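Rerora Opens Sign-Ups for 52-Week Home Cooking Course

18 Oct 2020 – Rerora, the neighborhood cooking school, is opening sign-ups today for Gratia, a year-long course for people who want to cook at home more often and don't know where to begin. There are 100 places, and they're free!

Gratia members get one short lesson a week for 52 weeks, sent by email on Friday mornings with a shopping list. The first months stick to basics like rice, soup, beans and eggs. Bread comes along in April, when kitchens are a bit warmer and dough is easier to live with.

"We ran a small trial in the spring and the mail we got was wonderful," said Tharushi Gamage, who wrote the lessons. "People sent us their grandmothers' soup recipes, they argued about salt, they asked for more beans – I didn't see that coming!"

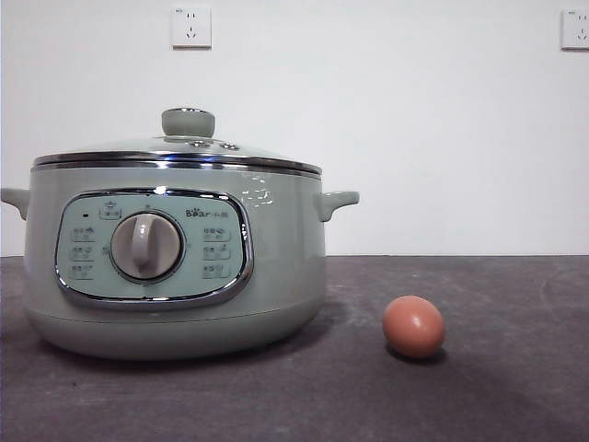
Lessons are written for small kitchens, and no recipe calls for more than 2 pans. Plenty of the people in the trial were cooking in dorm rooms or rented studios, so every stovetop recipe also comes with a version for an electric hot pot. Week one needs little more than a pot like the sage-green one shown, with its domed glass lid, and a single brown egg. By week five, members will be making a full noodle supper the same way.

Vaida Grīnberga, who runs the school, hopes to grow the course to 500 places next year. "I can't wait to read what people cook," she said.

Sign-ups are open at the Rerora front desk and on the school's website until all places are filled.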